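Chapter 7
Learning by Showing

How would you teach a machine to pick up a bag of sauce mix? You could write out every motion, and you'd be at it for weeks. Or you could pick up a gripper and show it!
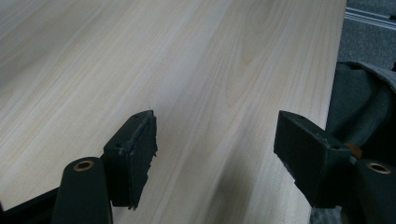
By Narayanan Menon

A demonstration is one complete try at a task, recorded from the hand's point of view. In this chapter we'll plan 22 of them, starting with a single shiny packet on a plain table. Glare and crinkles make plastic a wonderful first challenge.
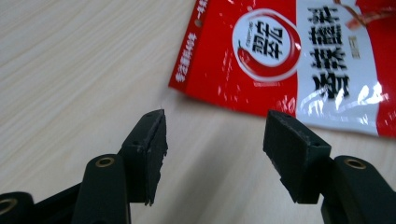
Photo: Drollport Learning Lab

Look at where the jaws sit, open beside the packet — that position is part of the lesson too. Section 2 covers views with nothing to pick up, and why we keep those as well.
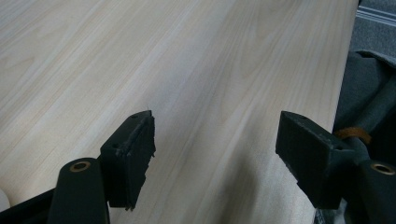 Figure 7.2 Open fingers over a bare tabletop.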